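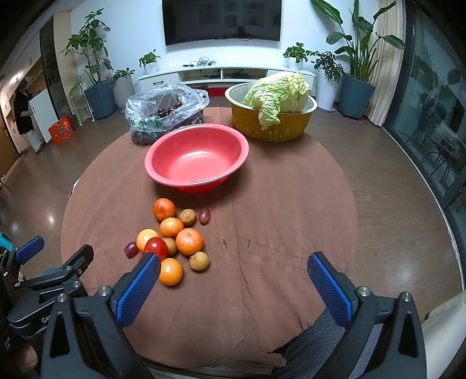
Second pass at the crisping claim, and I still don't buy it as written. The handout Yeshi Jemal brought back from Brirnadthorpe says that any leafy vegetable "recovers full crispness" after a soak in cold water with a little sugar and vinegar, and it says so without a single comparison against plain water. That is the whole problem. Everybody knows a tired leaf perks up in cold water. The question is whether the sugar and vinegar do anything besides use up sugar and vinegar. Napa is a fair thing to try it on, one big head with crinkled yellow-green leaves like the one in the gold-colored basin, and there is usually a loose leaf or two hanging off the outside that you can test without cutting anything.

Filed under: Kitchen Bench / Storage & Keeping
4 min read

May, afternoon.

Setup. 12 leaves, all from the middle layers, left out on the rack overnight until they would bend over a finger without snapping. Split into two lots. Lot A in plain tap water from the fridge. Lot B in the handout mix, same fridge, same size tub, same shelf. I wanted a third lot in salted water as a control that ought to fail, but there weren't enough leaves of matching size and I wasn't going to pad it out with the outer ones, which are thicker and would have muddied things.

Soak was 2 hours. The handout says "until crisp," and you can't really argue with that as an instruction because it can never be wrong.

Weights. Lot A went in at 167 g. Lot B I wrote on the lid of the tub in the wrong pen and it wiped off, so there is no starting weight for B. I know. This makes the weight half of the test useless and I'm not going to pretend otherwise by working it out backward from the after weight. Redo.

Bend test. Fuad did the bending blind, tubs marked with tape on the bottom. He sorted leaves into "snaps" and "doesn't" and got a mix from both lots. When I asked him to guess which tub was the sugar one he picked the plain one, then asked if he could change his answer. He could not.

Taste. The B leaves had a faint sourness at the cut end. Yeshi says this is pleasant and would rinse off. Maybe so, but if the selling point is that you rinse it off, I'd like to know what we paid for.

Where I think the claim comes from: people try the mix, the leaf gets stiffer, they credit the mix. Cold water moving back into a limp leaf would give the same result, and you would never find out unless you ran the dull version next to it. The Zorkulness keeping chart has the same hole in it. It gives 72 hours extra life for wrapped heads "compared with untreated," and untreated turns out to mean left on a counter in a warm room. Of course the wrapped one in the fridge did better. You could wrap it in a sock.

Yeshi's objection, which I'm noting in full so she stops bringing it up at lunch: the people at Brirnadthorpe were working with leaves that had been cut up for salad, and ours were whole. Cut edges take up more water and might take up sugar too. That's reasonable and I haven't tested it. It also isn't what the handout says. The handout says "any leafy vegetable" and shows a drawing of a whole head.

Other things that could be wrong with my own version, before Fuad lists them:

- Fridge shelf was the top one, and the back of it runs colder. Both tubs sat side by side but I didn't swap them partway.
- The bend test depends on where along the rib you bend. We said "middle" and left it at that.
- One head. A second head might behave differently and probably would.
- Tap water here is hard. No idea what theirs is like.

The Serano thermometer was reading high again when I checked it in ice water, so I haven't written down any soak temperatures. Yurt is supposed to be sending the replacement probe. They were supposed to be sending it last time too.

For the redo: weigh both lots, write the numbers in this book and nowhere else. Cut half the leaves into strips to deal with the salad question. Swap the tubs at the halfway mark. Add the salt lot. Fuad to bend again, marked rib this time. Yeshi to do the tape so I'm blind as well, seeing as I clearly want one particular answer.

Until then the handout comes off the wall by the sink. I've put it in the drawer with the keeping chart.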